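Manaia Hoani
Gripper pads, old set against new set. Posting this as I go, so it will be a bit bitty.

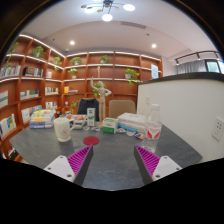
We've had the Donden hand-held gripper for a while now and the standard pads have gone shiny. Angus Merrick ordered two replacement sets, one from Kerslake and one from Pirnalex. Both are ridged. Both say they fit without drilling. I've got the afternoon to try them.

2/ The rules are simple. Pick the thing up, lift it a hand's height, hold it, tilt it, put it down where it came from. 40 goes for each object with each set. A go counts only if the object doesn't shift in the fingers during the tilt.

3/ Objects are whatever is on the table. There's a mug, a round coaster, a water bottle, a small carton, a flat snack packet and some books. I like using ordinary stuff for this. We have a box of nice foam blocks and every pad ever made can pick up a foam block.

4/ Fitting. The Kerslake pads went straight on. The Pirnalex ones needed the holes lining up with a thin screwdriver first, and one screw went in crooked and had to come out again. Ten minutes for one set and nearly half an hour for the other. If you swap pads often that matters.

5/ Mug first. By the handle, all three sets are fine. By the rim, the old pads slip when you tilt past halfway. Kerslake held every time. Pirnalex dropped it twice, both from low down, and the mug is fine.

6/ Bottle next. I was expecting trouble from the label, as the old pads tend to slide on it. Both new sets gripped it well. What I did notice is that you squeeze harder than you need to with the Pirnalex pads, as they're stiffer and you don't feel much coming back through the trigger. You can hear the plastic crackle.

7/ Question from Vaughan Pirihi: why not use the arm for this and take my hand out of it? Fair point. The arm is on another job until August. And we do most of our recording by hand, so I want to know how the pads behave by hand.

8/ Coaster. This is the one that sorts them out. It lies flat and there's hardly any edge to get hold of. You have to come in low with the finger tips almost touching the table and close slowly.

Old pads: 2 out of 40.
Pirnalex: 10 out of 40.
Kerslake: I'll put it in the next post, I need a cup of tea.

9/ Kerslake on the coaster: 27 out of 40. The ridges go right up to the tip on those and they catch the edge. On the Pirnalex set there's a smooth strip before the ridges begin, and the coaster just sits against the smooth part and slides out.

10/ Snack packet. Easy for everything if you pinch a corner. Across the middle it depends how the packet folds, and I don't think that has much to do with the pads. I've written the scores down but I wouldn't read anything into them.

11/ Books. One at a time off a stack, gripping the spine. Thin ones are fine. Anything thick is past what the fingers will open to, so that's a limit of the gripper and I've left those out.

12/ A note on the camera, as Cameron Pearce asked. Same wide lens as before. You get both finger tips and the whole table, plus a good deal of the room. Things at the far end of the table come out small, so check you can still make out the object before you reach for it. I moved nothing on the mount between sets.

13/ Colour. I'd wondered if bright pads would be a nuisance in the picture. So far I find them a help. Going back through the clips, it's quick to see where the pads are against the grey table. Digby Sheehan is less keen and wants a black set to compare. He can order them.

14/ Wear. Can't say much after one afternoon. The old pads had done 1527 picks by the log when I took them off, and they started slipping well before that. I'll keep the same log for whichever set stays on.

15/ For now the Kerslake pads stay on. Better on the rim, much better on the coaster, quicker to fit. The Pirnalex set would do if you mainly handle bottles and boxes, and it's the cheaper of the two.

16/ Still to do: the coaster again with someone else holding the gripper, in case I'd just got better at it by the third set. Vaughan has said he'll do it in the morning. Scores are in the Silunmont folder, in the sheet called pads.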